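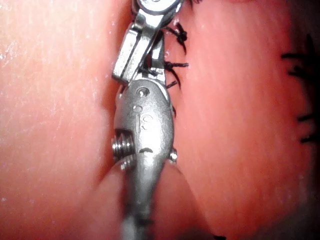 Ticket 2433 — Stivstead suturing kit, instrument wrist camera
Product: Farnineo practice package (two instruments, wrist cameras, pads)
Opened by: Bavangate training lab
Status: Waiting for customer
Opened: 9/1/24

Customer wrote:
Hello. We are testing your package before we decide to buy it. When both instruments work near the same stitch, the left arm stops with message 228, "tool distance". We can clear the message, but it returns after 15 seconds, sometimes sooner. We restarted the console and loaded the default settings again. The right arm has no problem. Our software is the version that came with the kit.

Support reply 1:
Thank you for the clear report. Message 228 is a warning of the distance guard, so I do not think a motor is broken. Please send one picture from the wrist camera with both tools over the pad, and tell us the value of "guard margin" in the Haddadin menu.

Customer wrote:
The margin is 55. Picture is attached.

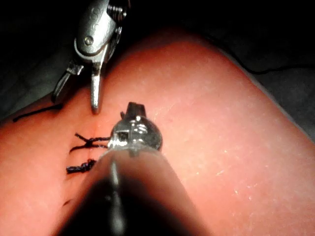 Attachment 1: both instruments over the practice pad, two knots tied, upper jaws open.

Support reply 2:
Thank you. The tips are close together, as they must be for this exercise. The value 55 is for large tools — for this kit it should be 15. Please do these steps:

1. Move both tools away from the pad.
2. Set guard margin to 15 and save.
3. Run the tool calibration again, left arm first.
4. Repeat the same stitch and write to us if 228 comes back.

If it comes back, please export the log before you restart. The restart deletes it.

Customer wrote:
We will try it in the next session. Is a second calibration necessary when we change the pad?

Support reply 3:
No, only when you change a tool.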